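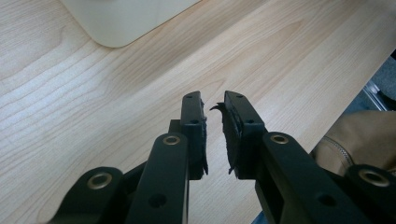
Sorting operators, small parts (part-time, fixed term)
Lindqvist site, Pladuta
Posted: September 7, 2022
Reference: 965

Citosness is recruiting operators for tabletop sorting work at its Lindqvist site. The work consists of placing small items into divided organiser trays and taking them out again, to a written task sheet. Contracts start in October and run to the end of the task series.

The work

Each operator has one table. A task sheet gives the starting layout, the item to be moved and the compartment it goes to. Items are light. All handling is done with a pair of hand-held grippers, one in each hand; items are not to be touched with the fingers once a task has started. The layout is reset by hand between tasks.

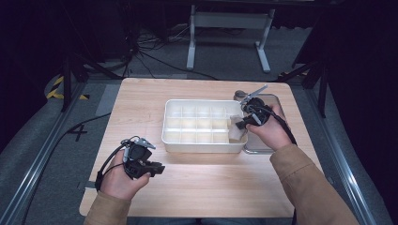 Organiser tray and steel tray on the work table, both grippers in use.

The full series comprises 792 tasks, shared between the operators on the rota. Speed is not scored. A placement is accepted when the item lies wholly inside the correct compartment and the tray has not moved from its starting position. Placements that fail are repeated and recorded as repeats on the sheet.

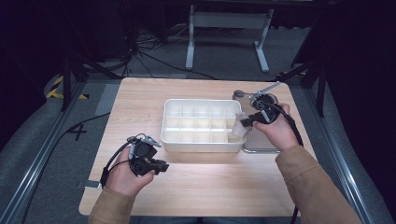
End compartments are normally assigned after the first training session, as the angle of the wrist is less comfortable there and new operators tend to knock the partitions. Operators may shift their stance between tasks but not during one.

Hours

Shifts are 20 hours per week, mornings or afternoons. Breaks are paid. Applicants should state which half of the day they prefer; changes after the rota is issued can't be guaranteed.

Requirements

Steady use of both hands
Near vision adequate for small, pale or translucent items (glasses are fine)
Able to follow written instructions in English
Able to keep a legible written record

Previous assembly, packing or laboratory work is useful but not required. Left-handed applicants are welcome. Long sleeves may be worn if the cuffs fit closely. Rings and bracelets must be removed before a shift.

Training

Training takes 2 days and is paid at the normal rate. It covers the task sheet, grip and release, tray layouts and the Astach record form. Operators are signed off by the shift lead before joining the rota.

How to apply

Send a short CV and a note of your available hours to Ryszard Szczepańska, Citosness, Lindqvist site, quoting the reference above. Shortlisted applicants will be asked to complete a short practical test at the table. Please tell us in advance if you need a different working height or a seat.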